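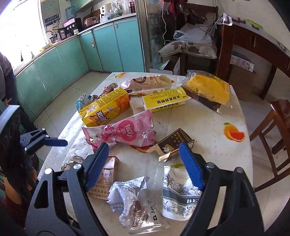 Ornella Leone

Household Waste and Packaging, Unit 4
Clearing and Sorting a Mixed Tabletop
Handout revised 2015-09-13

4.1 Scope

This unit covers the clearing of a shared table after snacks have been eaten and before the surface is wiped. Unit 3 dealt with kitchen waste from cooking. The material now is dry or nearly dry: wrappers, cartons, bags, small boxes. Food left in its package is treated separately in 4.4. The sorting scheme is the one used in the Astgate district; students who live elsewhere should check their own collection leaflet before the practical.

4.2 Order of work

Clearing begins with items that are not waste. On the table at the head of this handout, two call for a decision before anything goes in a bag: the yellow and white medicine box and the clear package with the cake in it. The pink and white Pocky wrapper, torn and twisted in the middle, needs no decision. Neither does the crumpled reddish-brown one behind it.

The recommended order is:

1. Medicine and anything with dosage instructions
2. Food that may be kept
3. Drink containers
4. Boxes and cartons
5. Large bags
6. Small wrappers and scraps

Small wrappers come last. A large bag, once confirmed empty, can be used to hold them, and this saves a trip to the bin. The pale pink and cream bag at the back of the table is of a suitable size.

4.3 Cartons

A drink carton lying on its side is handled as if it were full. Lift it at both ends, turn it upright over the table, and only then check the opening. Do not squeeze it to find out. Orange juice on a tablecloth should be blotted at once; see Stetsiuk, chapter 2, for the treatment of fruit stains on white cotton.

Drink cartons are a composite of board, plastic film and in many cases aluminum foil. They do not go with plain cardboard. In the Astgate scheme they go in the yellow sack, flattened, cap on.

4.4 Food in open packages

Sponge cake dries out quickly once the seal is broken. If it is to be kept, close the package or move the cake to a lidded box, and write the day on it. The label is read before the package is thrown away, not after. Cream-filled cake that has stood out for an unknown time is discarded.

4.5 Medicine boxes

A medicine box is never sorted by its outside. Open it and look. If it holds blister strips or a leaflet, it goes back to the cabinet complete. If it is empty, the board is flattened and goes with paper. Expired medicine is returned to a pharmacy where one accepts it – household disposal rules differ and are covered in Unit 7.

Where the printing is in a language the person clearing does not read, set the box aside and ask. The same applies to any package whose contents are in doubt.

4.6 Film wrappers

Most snack wrappers are thin plastic film, often metallized. The scrunch test is adequate for classroom use: crush the wrapper in one hand and release it. Metallized film springs open, foil stays crushed. Film of either kind goes in residual waste under the Astgate scheme. Twisted wrappers are opened out and shaken over the bag before disposal.

4.7 The cloth

Lift the cloth by its corners toward the center so that crumbs collect in the middle. Shake outdoors. Wiping crumbs to the edge by hand leaves over half of them on the floor, according to the group that tried it in March.

Practical

Work in pairs. Each pair receives a tray of 19 mixed items and an Isavura sorting mat. Record the stream chosen for each item on sheet 4B. Time allowed is 18 minutes. Trays go back to room 103.

Reading: Elleck, Packaging at Home, sections 5 and 6.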